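Kit on offer: Lulel two-arm tabletop cell

Sugiyama has begun hiring out the Lulel cell by the month, starting in May. The price is 900 a month, with setup charged at 100. It is supplied with two arms, wrist cameras and one fixed camera. 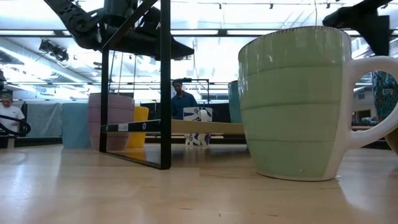

Mugs remain the standard grasping task. Kohei Hosoda recommends mixed handle shapes and at least one cup without a handle. The fingers are a spare part, order code 1305.

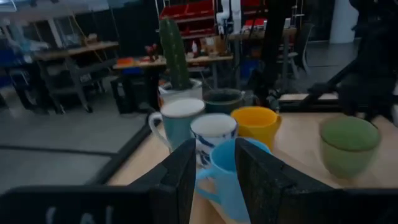
Wrist camera calibration takes 19 minutes and must be repeated after a finger change. Loan requests go to Natsumi Kamata. The Kinditz software licence is separate.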